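Open day at the Kaewsai sock mill

The Kaewsai mill opens to visitors one Saturday a year, and on 2025-06-07 we drove out with the knitting club. Parking is in the field across the road. Bring small change, as the gate doesn't take cards.

Chanida Duangkaew led our group through the knitting hall. There are 436 machines, and the older ones are a good deal louder than the new ones. Earplugs were handed out at the door. Each sock comes off as a tube with an open toe, which is closed on a separate line. The mill changed its main yarn supplier to Sekska in April, and she said the reds have been more even from one batch to the next. 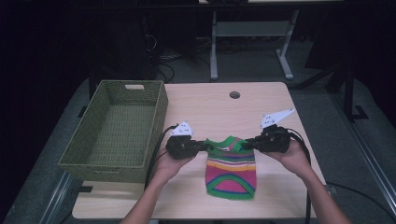 A striped knit sock stretched at the cuff, with a green woven basket to the left.

The dye house was the warmest part of the tour and the shortest. Photos aren't allowed in there. After that came the packing room, where pairs are matched, banded and boxed in lots of 100.

Lunch was rice and curry in the canteen, 300 tickets only, and they were gone before noon – get yours when you arrive. The factory shop sells seconds by weight. Most of the faults are hard to find. I bought more than I needed, mainly wool hiking socks, and the line to pay went out the door.

The last tour leaves at three.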